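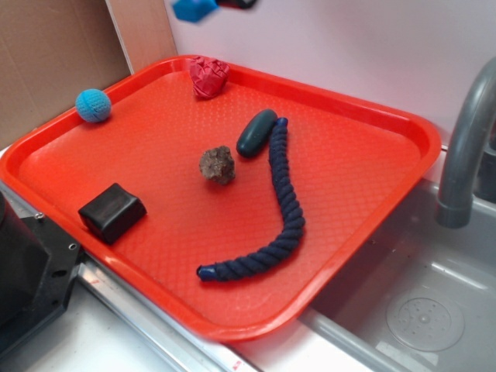

Relwood, February 16, 2020

Sensory tray for a toddler group – what would you add?

tansy_mitten
Been putting this one together for my little ones and I'm quite pleased with it! Knitted ball, a bit of scrunchy red cloth, a stone, the green oval, my black block and the navy rope. I wanted everything to feel different in the hand, and the orange tray has that raised diamond pattern so even the bottom is worth a poke. Anything missing?

Cinach
Love the colours. I'd swap the stone though. Ours went straight in a mouth last November and I've not put one out since.

tansy_mitten
Fair, but it's the one they always grab first. I sit with them the whole time and there are never more than 12 in.

bramblefoot
It's the rope I'd worry about, not the stone. Anything long gets cut short here. Also are those end caps glued on? They look like plastic and I bet a determined two-year-old could have one off.

tansy_mitten
Hmm, I gave them a good tug and they didn't budge, but I'll check again before they go out.

Cinach
Disagree about the rope, mine loved a plaited one – you can bend it into letters when they're older. There's a J there already :)

oldpegbag
Where's the tray from? I paid 299 for a set of Lauritsen ones for our nursery and they're slippery as anything.

tansy_mitten
Charity shop! No label on it. Wipes clean in the sink in 20 seconds.

bramblefoot
Add something that makes a noise. A tin of rice, lid taped down.

oldpegbag
Or a wooden spoon. Cheap and they can bash the tray with it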